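Yellow

Yellow is the colour we see when light has a wavelength between green and orange, and it is one of the great attention-grabbers of the visible world. Lemons, buttercups, egg yolks, autumn leaves, canaries: few colours turn up in so many welcome places!

Seeing yellow

The human eye has no cell set aside for yellow. A person with full colour vision has three kinds of cone, and yellow appears when the two that respond best to longer wavelengths are stirred strongly while the third stays quiet. This leads to a delightful trick. A screen, which makes only red, green and blue light, can show a perfectly convincing yellow by mixing red and green, and the eye cannot tell the mixture from the pure light of a sodium lamp.

Yellow is also the lightest of the strong colours. A full, rich blue is dark, but a full, rich yellow is nearly as pale as white, so yellow lettering on a white page is hard to read, while black on yellow can be picked out from a long way off. Wasps and road sign makers have both made good use of this.

Pigments and dyes

Yellow ochre, an earth coloured by iron, is among the oldest paints known and was used on cave walls. Painters later turned to orpiment, a glowing mineral full of arsenic, and to lead-tin yellow, which shines out of many Renaissance pictures. Chrome yellow arrived in the nineteenth century and cadmium yellow followed, giving artists a brightness they had long wanted. Cloth was dyed with weld, a tall and rather weedy-looking plant, or with saffron for those who could pay.

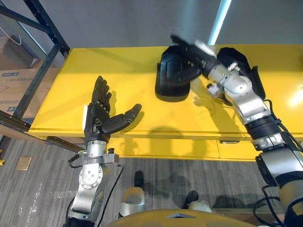
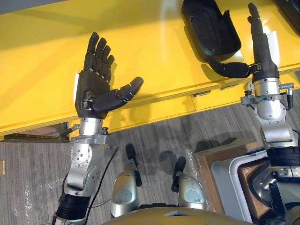

A bright yellow table top behind a black five-fingered robotic hand, in two views.

Collections and naming

Colour names are slippery, and yellow's are among the most enjoyable. Maize, mustard, primrose, straw and amber all mean something slightly different to each speaker. The Hungarian collector Imre Mészáros spent 18 years gathering yellow paint cards and left 1,413 of them to the Plemari museum, where they are kept in shallow drawers away from daylight. His student Bence Orbán sorted the cards by eye into 74 groups and gave each a short name of his own. Two of these, Fekato (a brownish ochre) and Furel (a thin, greenish lemon), are still used by the museum's staff.

In Magyar, as in English, the everyday word for yellow is very old. The Hungarian sárga came from a Turkic language, while the English word shares a distant root with gold.

Meanings

In much of Europe yellow has stood for sunshine and spring, but also for cowardice and envy. In imperial China it was tied to the emperor, and certain shades were forbidden to ordinary people. Football gave it a newer job in 1970, when the yellow card was first shown at a World Cup.

See also: Amber; Gold (colour); Ochre; Primary colours

Page last changed October 22, 2021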